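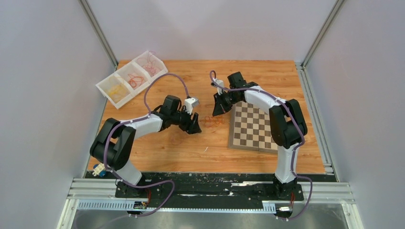
Kotgate water customers to see new rates in June

Kotgate households will pay more for water starting in June, after the town council voted 5 to 2 to approve the first rate increase under the current supply contract.

The change applies to all 872 metered homes and to the shops and workshops along Zawadzka Street. Customers on the Lostden side of the river get their water from a separate system and are not affected.

Money from the increase will go toward replacing the main under Zawadzka Street, which has been patched many times. The pipe was laid over 60 years ago and carries water from the pumping station to the north half of town. Two breaks last winter left homes near the school without running water overnight, and the street was closed to traffic both times.

"We have been paying for repairs on a pipe that needs to come out of the ground," said Lucyna Pawłowska, the town's public works director. "Every patch holds for a while and then the next weak spot goes."

Work will start at the river end of the street and move north toward the school. One lane will stay open during the day. Parking will be removed on the east side while crews are on a given block, and signs will go up before each block is closed. Trash pickup will stay on its usual schedule, but residents on the affected blocks may be asked to bring their bins to the nearest corner.

The contract for the pipe work went to Ustix, which also rebuilt the storm drains near the bus station. The company will put in the new main alongside the old one and switch homes over block by block. Pawłowska said most homes should lose service for a few hours on the day they are connected. Notices will be hung on doors the evening before.

Water may look cloudy or brown for a short time after a switch. The town asks residents to run a cold tap until it clears and to hold off on laundry until then.

The two council members who voted no said they agreed the pipe should be replaced but wanted the cost spread over a longer period. One of them asked for the increase to be put off until the fall, when the town expects to hear back on a state grant application. That motion failed.

If the grant comes through, the council could vote to lower the rate again, but it has not promised to do so.

Several residents spoke before the vote. A bakery owner on Zawadzka Street asked if deliveries could still reach the back of her building early in the morning. She was told the alley would stay open. Another speaker wanted to know why Lostden customers would not share the cost, as many of them drive on the street every day. The council chair said water rates can be charged only to people on the system.

Customers over 65 and those who already receive help with heating bills can apply for a reduced rate. Forms are at the front desk in town hall and can be mailed on request. People who were approved last year will need to apply again.

The new rate will first show up on the bill mailed at the end of June.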